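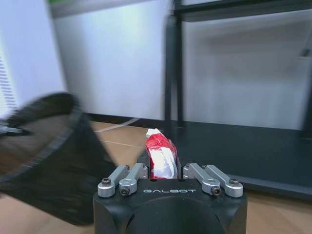 The small packet of tissues

In the town of Lirkgate, where I have lived since my studies, every kiosk has a box of tissue packets beside the cash register. They cost almost nothing. You buy one when you have a cold, you put it in the coat, and in September you find it again, flat and with one tissue left.

I began to pay attention to these packets when I moved to a smaller apartment and had to empty all my pockets and bags. I found them everywhere - in the winter boots, in the glove box, inside a cookbook. Red wrapping seems to be the favorite in our shops, and I understand it. A red thing is easy to find at the bottom of a dark bag.

The shop Clurkis, near the station, keeps more than 400 packets on its lowest shelf. The kind I prefer there is called Raju. The tissue is thick and does not leave white dust on a black sweater. The Farkik ones are cheaper, but the plastic tears at the first opening, and after this the tissues come out by themselves and collect crumbs.

The plastic is also my difficulty with the whole subject. It is thin and shiny, it makes noise in the theater, and it stays long after the paper is gone. For one winter I carried cotton handkerchiefs as my grandmother did. I owned 40 of them and ironed them in the evening. By spring I was tired of ironing, and I went back to paper at home and kept the cotton for travel.

Now I have a bowl next to the front door. Keys on one side, packets on the other. When I sweep the hallway I also look under the shoe bench, where at least one packet has usually fallen. Last month there were 2, and one was still closed.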